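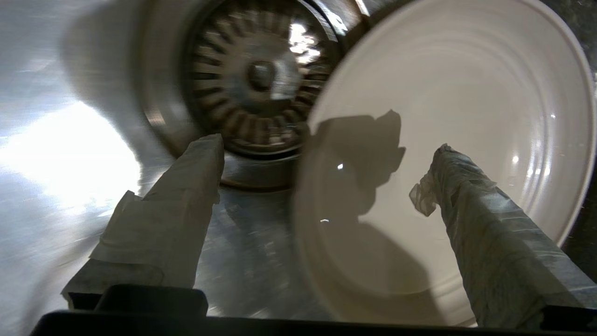 Two taped fingers and a white plate in the sink.

How does a robot pick up a plate?

Picking up a plate feels easy to you, and that is because you have had years of practice! A robot's hand is called a gripper, and lots of grippers have just two fingers that open and close, a bit like kitchen tongs.

At the Sorden workshop we like to try different fingers on the same job. Bare fingers can be slippery on a shiny plate, so one thing to test is a layer of masking tape. Tape is a little rough - run your thumb along a piece and you'll feel it - and that roughness helps things stay put. It also wrinkles and peels, so we wrap it again whenever it gets too raggedy.

Each kind of finger gets 18 tries with the plate, and we write down every drop and every wobble. Then we swap the fingers and start over, with the same plate and the same sink.

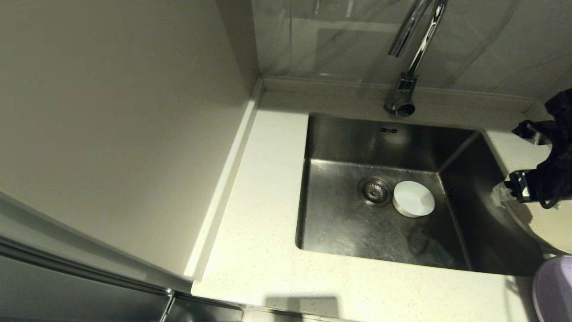
Sinks are tricky places for cameras, too. Shiny metal bounces light all over, and a bright patch can hide the very edge the robot is looking for. A camera near the hand gets a close look at the plate, and one higher up can see where the whole sink is. We try each camera alone and then both together, and next month it's the turn of the soft rubber fingers from Clatetti.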